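Gripper Comparison, Hand-Held Units – Bench and Room Trials
Entry date: 12/11/2024
Recorded by: Aleksandra Zieliński
Present: Duván Agudelo, Eusebio Huamán (morning only)

Purpose. To compare the Grellora ribbed-pad fingers with the Burneck flat-pad fingers on the same hand-held body, and to decide which set is carried forward to the soft-goods work planned for February. Edith Mosquera has asked for a written recommendation before any further pads are ordered.

Setup. Both finger sets were fitted to the same body, with the same trigger spring. The camera mount was left untouched between changes so that the fingers would occupy the same part of the view. Lens focus was locked at the start of the morning and checked again after lunch. The recording software was the Studum build already installed on the bench computer; the newer build was not used, as its timestamps have not yet been verified against the trigger encoder.

Bench trials. The two sets were run on folded towels, a knit sleeve, a paper cup and a short length of cable. A total of 801 closures were logged, of which 346 were with the flat pads and the remainder with the ribbed pads. The flat pads held the cup without visible denting but slipped on the towels whenever the fold was picked up at an angle. The ribbed pads took the towel fold more dependably. On the knit sleeve they caught a loose thread twice, and the second time the sleeve had to be freed by hand. Duván considers the thread problem a matter of the rib edges and proposes to break them lightly with fine paper. I have no objection, provided one pair is kept in its original condition for reference.

The cable was inconclusive for both sets. It rolls along the pad as the trigger is closed, and the result depends more on the operator's approach than on the pad. It should be dropped from the test list or replaced with something flatter.

Trigger play. Eusebio noted a small amount of free travel before the fingers begin to move. It is present with both sets and therefore belongs to the body. Entered as an open item. The spring retainer has been changed once already, and Dorian Vidal holds the old part if anyone wishes to compare.

Screws. The hub screws on the ribbed set were checked after the bench work. One on the left finger had backed out slightly and was retightened. Thread locker was not applied, as the fingers are to be exchanged again. Please check these screws before each session and enter the result in the log.

Room trials. The ribbed set was then taken to the furnished bedroom in the Kılıçarslan flat, to see how the fingers and their surroundings record together away from the bench. Points of interest were the contrast of the black pads against pale bedding, the view through the gap between them, and the handling of a bright ceiling edge. The room was left as found.

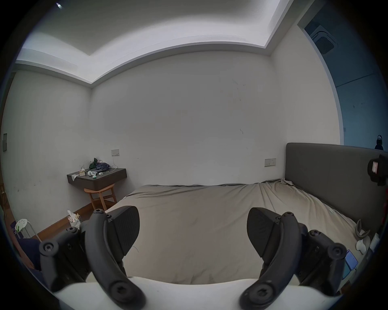 Ribbed pads over the bed, Kılıçarslan flat. Both finger hubs in view, with the room visible between the pads.

The black pads separate well from the beige-gray sheet. Separation is weaker at the far left, where a dark navy fabric item lies behind the left finger, and the finger mask should be checked there by hand before it is trusted. The headboard is also dark gray, and a similar check is advised for any recording in which the right finger crosses it. Duván suggests a thin strip of light tape on the outer brackets – acceptable as a trial, but the strip must not reach the pad face.

The room session produced 3,972 saved images. Of these, 531 were set aside for the mask check. Exposure was left on automatic; a fixed setting should be tried next time and the two compared on the same path through the room.

Provisional recommendation. Carry the ribbed set forward for soft goods, with edges broken on one pair only. Retain the flat set for cups and other thin-walled items.

Open items:
Free travel in the trigger – Eusebio
Edge treatment, one pair – Duván
Tape strip on outer brackets – Duván
Timestamp check on the newer Studum build – Aleksandra
Replacement for the cable in the test list – to be assigned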